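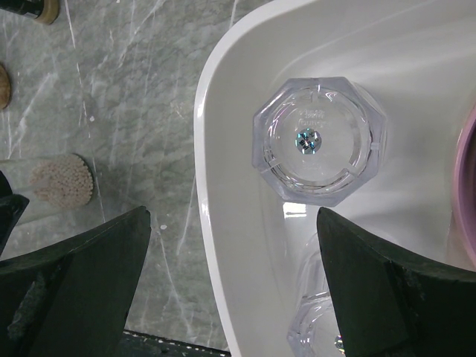 # Food hall says its returnable cups are a hit, but the count is thin

The Mertens food hall will keep its returnable cup program going through next July, after the company that runs it called the trial a clear success. The claim rests on one number and a customer survey, and neither one tells you much.

The program is called Fatura. It started six months ago at five counters in the hall, with Cimen, the coffee and juice stand by the north doors, as the biggest of them. Customers who order a cold drink pay a $3 deposit and get a hard plastic cup. They drop it at a return point when they're done and the deposit goes back on their card. Grendico, which supplies the cups and washes them off site, is paid by the hall for every cup it puts into use.

In a two-page summary handed to stallholders last month, Grendico says 508 single-use cups were "kept out of the trash" on the busiest day of the trial. That is the figure on the new posters and the one the hall repeated when it announced the extension. It may well be right. It is also the best day out of six months, and the summary doesn't give an average or a total. It doesn't give the worst day either.

Asked for the daily counts, Grendico said they were "commercially sensitive" and pointed to the survey, in which most customers said they liked the idea. The summary doesn't say how many people answered, or whether they were asked before or after they got their deposit back.

The return rate is the bigger gap. A hard cup takes a good deal more plastic than a throwaway one, so it has to go around many times before it does any good. If people take it home, lose it or drop it in the regular bin, the hall has swapped a thin cup for a thick one. Grendico says returns were "strong and improving" – from what to what, it would not say.

There is also the matter of who keeps the money when a cup doesn't come back. Under the terms posted at the counters, unclaimed deposits go to Grendico after a set period. The company says this covers the cost of new cups. Perhaps it does, but it also means the operator has less reason than you'd hope to chase the missing ones, and the summary leaves unclaimed deposits out altogether.

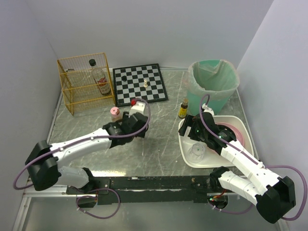
Staff at two of the smaller counters, who asked not to be named, said the program had been less smooth than the posters suggest. Both said they ran out of clean cups on weekend afternoons and went back to paper. Neither knew if those drinks had been left out of the count. One said she spends the lunch rush explaining the deposit to people who thought they were being overcharged, and that the line gets short-tempered.

Cimen was more upbeat. The stand said regulars had gotten used to the cups quickly and that it buys fewer throwaway ones than it did last year. It didn't share its orders. It did say it would like a second return point on its side of the hall, as the only one now is next to the parking exit and gets crowded after the evening shows let out.

Then there's the washing. The cups leave by van and come back by van, and the summary treats both trips as if they cost nothing. A kitchen at the hall was part of the first proposal, which promised that cups would be cleaned "steps from where they are used." That line is missing from the new agreement. The hall said a wash room was still "under review" and gave no date.

None of this means the idea is a bad one. Deposits on bottles have a long record, and a building where most people eat and drink on the spot is a fair place to try the same thing with cups. But a trial is supposed to answer questions, and after six months the basic ones are still open: how many cups went out, how many came back, and how often each one was used before it cracked or vanished.

The hall said it would publish "fuller information" during the next stage of the program. It said the same when the trial began.

The deposit stays at $3 for now, and customers holding cups from the trial can still return them for the full amount. Hot drinks are not included. The return point is open from 8 a.m. until the hall closes.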